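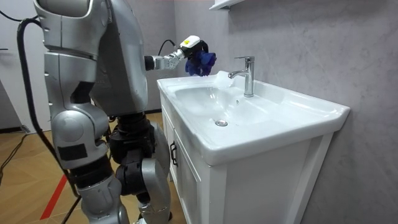 Plate 6. White vanity with one-piece ceramic top and integrated basin. Blue cloth at the left rear corner, beside the tap.

Prustby bathrooms: vanity and floor
Gallery reference 2563

The Prustby bathrooms were fitted out by Pondmont to a single pattern: a white floor-standing cabinet, a white ceramic top with the basin formed in it, and a light wooden floor carried up to the base of the unit. The entries on this page cover the basin end of the room. Showers, lighting and ventilation have their own pages.

Plates are numbered by room and follow the order of the fitting schedule. Materials are given as installed. Where a part was changed during the work, the later part is the one listed.

Top and basin
Ceramic, white, one piece. The bowl and the surrounding surface are cast and fired together, so there is no joint line at the rim and no bead of sealant to renew there. The only sealed edge is where the top meets the wall. Small variations in level are normal in a fired top of this length and were taken up with packers on the cabinet before bedding. No top was accepted with a rock of more than a card's thickness at any corner.

Rear ledge
The strip behind the bowl is the part that marks first. Water lifted from the tap by wet hands settles there and dries to a film, mostly in the two rear corners where the curve of the bowl meets the flat. It should be wiped from the corner towards the bowl, then dried. A cloth folded into a pad reaches the flat areas; a loosely bunched one follows the curve better.

Tap
Fitted through the ceramic, with a rubber washer below. The base is the second place to check for scale. Work round it with a damp cloth and finish with a dry one. Limescale remover may be used on the ceramic but should be kept off plated metal – if it runs, rinse at once. After any adjustment, run the tap for a minute and feel the underside of the connection for moisture before closing up the cabinet.

Cabinet
White, standing directly below the top. Levelled on adjustable feet and fixed to the wall at the back rail. The painted faces take a damp cloth and a little washing-up liquid. Cream cleaner dulls the finish after a few months and is not recommended on the cabinet at all. The lower edge needs to be kept dry. Standing water on the floor will work up into the board before it shows on the face.

Floor
Light wood, lacquered. The boards run under the cabinet. A gap was left at the wall for movement and is closed with a flexible strip. Splashes should be lifted the same day. The lacquer was touched up in March along the line where people stand at the basin, using the Clindel clear satin, two thin coats, left overnight between coats. The repair is slightly glossier than the rest when seen at a low angle. It has been left as it is until the whole floor is due.

Cloths
One colour is kept for each surface in these rooms. Blue is for basins and tops, and goes to the wash at the end of the shift. Cloths for the floor and the pan are stored separately and are not put down on the ceramic. Fabric softener should be left out of the wash; it leaves the fibres slick and the cloth smears instead of drying.

Wiping sequence
Clear the top. Rinse the bowl with warm water and leave the plug out. Wipe the rear ledge, then the tap, then the sides, and the bowl last. Rinse and wring the cloth. Repeat on the rear corners if the film is still felt under a fingertip. Dry in the same order. Check the front edge for drips running down on to the cabinet.

Known faults
Hairline crazing has been reported on two tops from the first delivery. It is confined to the glaze and has not spread. Both are noted for inspection.
The wall seal has pulled away at one end in a single room, where the plaster was still drying when the seal was applied. It was cut out and redone.
Slow draining has so far come down to hair in the waste. Lift out the grid and clear it before taking the trap apart.

Schedule notes
Drawing sheet: 267
Fitting contractor: Pondmont
Floor finish: Clindel clear satin
Wall tiling: Khurana, see separate page
Rooms to this pattern: 54

The tiling page is still being assembled and some plate numbers there may change. References to the vanity and floor plates will stay as printed on this page.

Back to Prustby index
Next: shower trays and screens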